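Brorkberg is a hut-to-hut hiking route, 127 kilometers long, that begins in Nunudach.

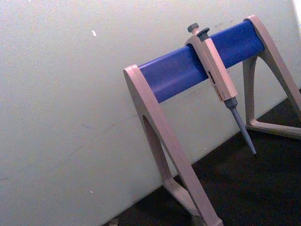

The trail was marked in May 2023 and closes each December. 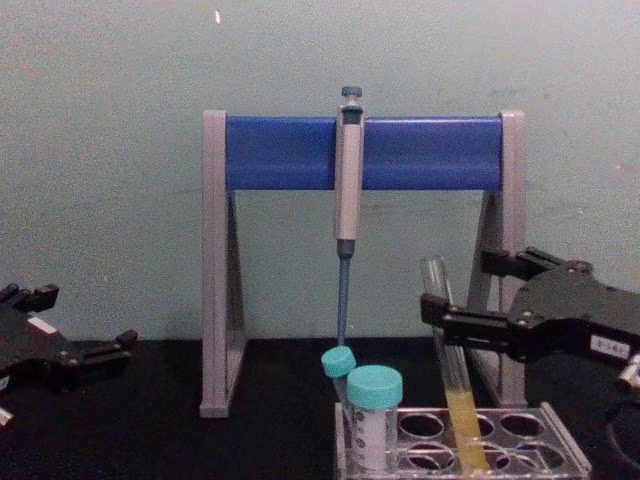 Its highest hut, Trolutano, sleeps 90.
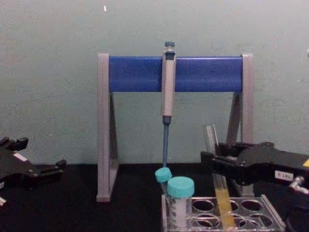

Water along the route is tested at Mekonnen. Samples are measured there with a single-channel micropipette, of the kind that hangs from the blue crossbar of a stand. Walkers should still treat stream water.

Related articles
Nunudach
Trolutano Hut
Long-distance trails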